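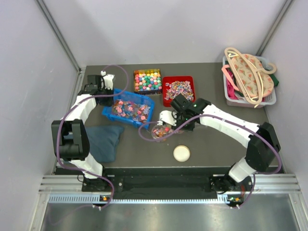 Two-arm cell, sweets sorting, cables as they are now

Cable slack and stop checks on a two-arm cell
Posted in Small Automation, October

We have two arms sharing one work surface, and the cables run along the outside of the arms in loops. Is there a rule for how much slack to leave? Also, how often should we test the stop button? Our site rules at Brendham only say "regularly".

Retamal
No fixed figure that I know of. Run each arm to its furthest reach at 10 per cent speed and watch the loop at the elbow. It should never go tight or catch on the other arm. We test the stop before every shift and write it down. Replace the clips every 2000 hours - ours is a house rule, so check your arm's manual first.

cumwood_4
Just tape it down. Never had a problem.

Trenine
Don't tape across a joint. Agree with the first reply, but I'd look at the clips at 1000 hours. Keep spare lids and cloths out of the shared area too.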